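Section 4: Setting Up the Warming Underblanket

This section covers the Gruvemar heated underblanket with the Piras hand control. Read it through before you plug anything in. Care and washing are in Section 6.

Before you start

Check that the mattress is dry and that the bed stands within reach of a wall outlet. Do not use an extension cord or a power strip. The underblanket is made for use on a flat mattress. It must not be used on a waterbed, an adjustable bed that folds, or a sofa bed that will be closed with the blanket still on it.

You should have:
The underblanket, with 2 sockets at the foot end
The Piras hand control and cord
Four elastic corner straps
The quick card (part 507)

If the cord or the plug shows any damage, stop and contact the Lurby service desk.

Fitting the underblanket

1. Strip the bed down to the mattress. If you use a waterproof cover, leave it on.

2. Lay the underblanket flat with the printed side up. The sockets go at the foot of the bed. Earlier Gruvemar models had them at the head, so do not go by an old manual.

3. Pull each corner strap down and hook it under the mattress. Work diagonally: top left, bottom right, top right, bottom left.

4. Run your palm over the whole surface. You should feel the heating wires as thin, evenly spaced lines. If two lines touch or cross, unhook the nearest strap, smooth the area, and hook it again.

CAUTION: Never pin the underblanket or tuck it in tightly. A pin can cut a heating wire.

5. Put your fitted sheet over the underblanket. Any cotton or cotton-blend sheet will do. Small creases in the sheet do not matter. Folds in the underblanket itself do.

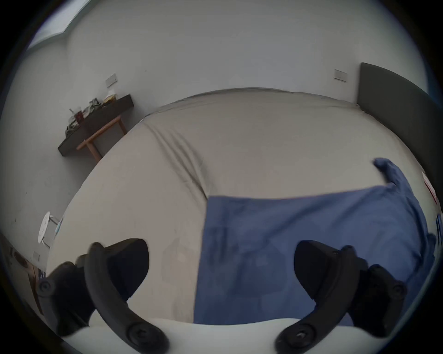 One Wulell owner wrote to the service desk that after a month her underblanket kept sliding toward the foot of the bed, and that crossing the two lower straps under the mattress had put a stop to it. Crossing the straps is allowed on all sizes except the twin, where they are too short and will pull the blanket out of shape.

6. Push the control plug into the left socket until it clicks. The right socket is used only with a second control, sold separately for the dual-zone model.

7. Lead the cord out at the side of the mattress. Keep it clear of the bed frame and do not run it under a rug.

8. Plug the cord into the wall outlet. The light on the control blinks green and then goes off. The underblanket is now on standby.

First use

1. Turn the dial to 3 and leave the bed covered with a quilt for half an hour. A faint smell is normal the first time and will clear.

2. Turn back the quilt and feel the sheet in several places. It should be evenly warm. A cold strip usually means the plug is not fully in. A hot spot means there is a fold. Switch off, unplug, let the bed cool, and go back to step 4 under Fitting.

3. For sleeping, use setting 1. Settings 2 and 3 are for warming the bed before you get in.

NOTE: The control switches off by itself after 900 minutes on setting 1. To start again, turn the dial to 0 and back.

WARNING: Do not use this product for an infant, or for anyone who cannot feel heat or work the control.

Service reminder

The control keeps a count of hours in use. At 3,000 hours the light turns amber and stays amber. The underblanket must then be unplugged and sent to Lurby for inspection. Shipping labels can be requested with the form at the back of this manual.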